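Moved to Flekero in July. Spent 12 years at a mosque in Bassi where I knew every creak in the floor. Now I'm the new person at Friday prayer. A thread.
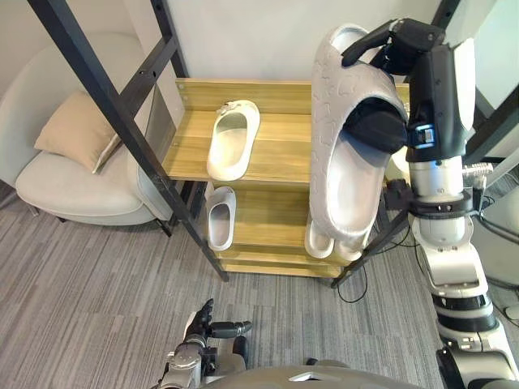
Being new at a mosque is like being new at high school, except everyone is kind to you and it's somehow harder.

First week, four people asked where I was from. I said Bassi. They waited. I said Bassi again. We both knew what the question was. One of them gave up and handed me a samosa.

The drive is 46 minutes if I go to the big one in Sirau. Beautiful building, nearly 1,000 people on a Friday, and a parking lot that tests your faith before you've reached the door.

The small one is over a tire shop on Remik Street. It's five minutes from me. The sermon competes with an air wrench. So far I'd call it a tie.

Big mosque has a youth director, a podcast and a gym. Small mosque has a group chat that is 2 percent announcements and the rest is people forwarding the same warning about cough syrup.

My mother wants to know which one has "nice families." I told her I go there to pray. She said fine, pray near the nice families.

I tried splitting it -- Sirau one week, Remik the next. Now both places greet me like somebody who's been away on a long trip.

Last week I skipped the small one and got three texts asking if I was sick. At the big one I could be gone until Ramadan and the only one to miss me would be the guy who waves cars onto the grass.

Anyway it's Friday, October 6, 2023, and I'm sitting upstairs from the tire shop. Someone saved me a spot by the radiator. I don't even like the radiator. I'm in it now.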